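[cell-upkeep] Left gripper offset after finger change, twin-arm cell at Drimham
From: Přemysl Šimek
March 2019
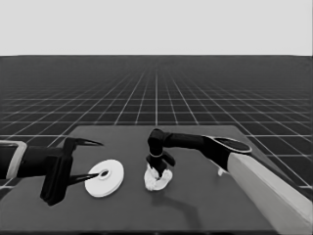
Do the tool offsets need to be taught again after a finger change if the new fingers are the same part number?

They need to be taught again every time, on both arms, before anything is run at more than crawl speed. The part number fixes the drawing, and the drawing allows more play at the dowels than our disc job can stand.

Ye-ji Ra wrote:

> We swapped the fingers on the left arm at Drimham after the old pair
> wore at the tips. New pair is Braltden, same part number. Since then
> the left arm comes in low on the disc and the lower finger touches
> the face before it gets to the hole. The right arm is untouched and
> still picks the cloth without trouble.
>
> I ran the job in the simulator with the file from September and it
> is clean there. So I do not think it is the path. Is it the
> fingers, the table height or the arm zero? I would like to avoid a
> full zero of the left arm because the last one cost us a shift.
>
> Fault log shows 1471 on the left controller, twice, both on the
> approach move. Nothing on the right.

Ye-ji,

It is not the arm zero. If the zero had moved you would see the error grow with reach, and your log would have faults on the long moves as well as on the approach. 1471 on our controllers is the contact limit. It only says that the finger met something before the program expected it.

The clean run in the simulator tells you less than you think. The model takes the finger length from the tool file, so it will agree with the tool file whatever is bolted to the real arm. It is a good check on the path and on clearance between the arms. It cannot find a bad offset. The September file also predates the thicker pads under the disc fixture, so please stop using it and take the current one from the Satside share.

Order of work I would follow:

Put the cell in manual and park the right arm clear of the table. Do not leave it over the cloth position. The left wrist needs that space when you turn it for the second touch.

Take the new fingers off again. Clean the dowel holes and both seating faces. The Braltden fingers come with a film of grease on them, and on a previous change here that alone tilted one finger enough to see by eye. Refit, pull the screws up evenly, then to the torque on the card inside the cabinet door.

Open the jaw fully and touch the lower fingertip to the reference pin from 2 directions. Save the result as a new tool. Do not write over the old one until the job has run.

Load the new tool into the simulator and run the disc approach again. Look at the gap between the lower tip and the edge of the hole at the last point before contact. If it has shifted sideways as well as down, the finger is not seated and you should go back to the dowels.

Run the job on the cell at crawl speed, five cycles, with the disc in place and no cloth. Add the cloth afterwards. With both parts on the table you will not know which arm has caused a stop, as the two controllers share one hold line.

If it still faults after that, measure the table. The Hwang jacks under the left side have settled before — see my note on job sheet 423 — but they settle slowly and I would not expect that to show up on the same day as a finger change.

One more point. The contact limit on the left controller should be left where it is. Somebody at Satside raised theirs to get through a shift and marked a tray of discs around the hole. The limit was doing its job.

Send me the old and new tool values side by side when you have them. I would like to keep a record of how far each finger change moves the tip, and at present I only have figures for the right arm.

Přemysl

5 replies | 2 followers

Recent in cell-upkeep
Right arm wrist band loose after cleaning
Re: Which grease for the Braltden jaw slides
Shared hold line, wiring sketch wanted
Current tool files moved on the Satside share
Re: Hwang jacks, locking nut size
Cloth pick misses at low air pressure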